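Folding on a flat surface: a conversation with Selamawit Demissie

Selamawit Demissie has spent nine years working on how household textiles are sorted, folded and stored. She began in the linen room of a care home and now writes the handling instructions that Romow issues to domestic staff. We spoke by telephone in February, and again after she had read a first version of this text.

Her present subject is the T-shirt. Romow's current handbook gives it 19 pages, more than bed sheets and towels together.

"A towel has four straight edges and one thickness," she says. "A T-shirt has a neck, two sleeves, a hem that curls and side seams that may have twisted in the wash. If you start from the wrong point you correct the error at every later step."

The first instruction in the handbook concerns the surface. Demissie asks for something large, level and slightly soft, at a height where the forearms can be held horizontal. An ordinary dining table is often hard enough to let light cotton slide. A mattress with a fitted sheet gives more friction, at the cost of some firmness.

"People fold on the arm of the sofa or against the chest," she says. "Against the chest is quick, and I would not forbid it. But the result varies from one shirt to the next, and the stack shows it."

On colour she is brief. A plain sheet in a pale shade makes the outline of a dark or mid-blue garment easy to read. Patterned covers hide the corners of sleeves, and white under strong light hides the edges of white shirts. She keeps a greenish cover for general use and a dark grey one for whites.

Smoothness matters less than is often supposed. Shallow wrinkles in the cover do not affect the fold, in her view, provided that none of them lies under the centre line of the garment.

The opening move is the one she has revised most often. A shirt that comes out of a pile is a heap with no visible orientation. Earlier versions of the handbook told the reader to shake it out. The present version tells the reader to find an edge while the shirt is still lying down, pinch it, lift a fold and draw it out to the side.
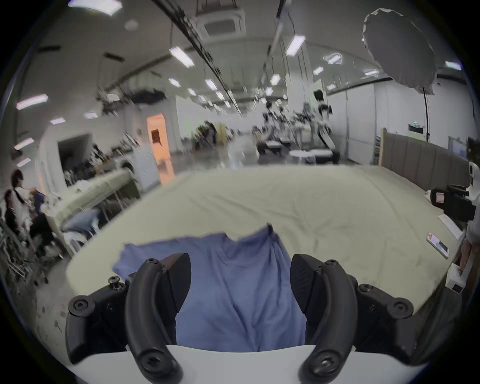
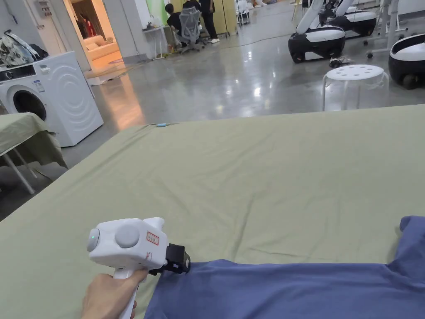 Blue fabric on a pale green cover: crumpled in the first picture, laid flatter in the second, with a fold of it pinched and raised.

"Shaking needs space and two free hands," Demissie says. "Lifting one fold at a time is slower for the first shirt. By the ninth shirt I see no difference."

The pinch should take in as little fabric as will hold. A deep grip pulls the back layer up with the front, and the two then have to be separated. She recommends gripping close to the edge and lifting by the width of a hand. If both layers come up, the reader is told to put the fold down and begin again slightly further along.

Bart Visser, who edits the handbook, questioned the length of this section. He wanted the opening move reduced to one line. Demissie kept two paragraphs and a diagram.

"Bart folds well, so he does not notice what he is doing," she says. "I tested the short version on people at Van Hecke who had never been shown. They pulled from the middle."

Where the rest of the laundry waits is a further point. Clothing and bedding piled together on a sofa is a common arrangement, and she has no objection to it as a holding place. Her condition is that the pile is sorted by type before folding begins. Denim should come off first: it is heavy, and it presses creases into whatever lies beneath it. Bedding goes last, as it needs the whole surface.

She is stricter about the top of the washing machine. Bags and clothes tend to collect there, and the two categories then become confused – clean with worn, stored with waiting. The handbook allows one basket on the machine and nothing else.

"It is a flat surface at a good height, so it fills up. I would like it to stay clear, and in my own flat it does not."

The next edition will include a section on storage, prepared with the shelving supplier Brorkura. It will give stack heights for three shelf depths and a method for children's sizes, where the standard fold leaves a strip too narrow to stand. Demissie is still measuring. She has recorded 199 folded shirts so far, and wants the adult sizes finished before the children's section goes to Visser for editing.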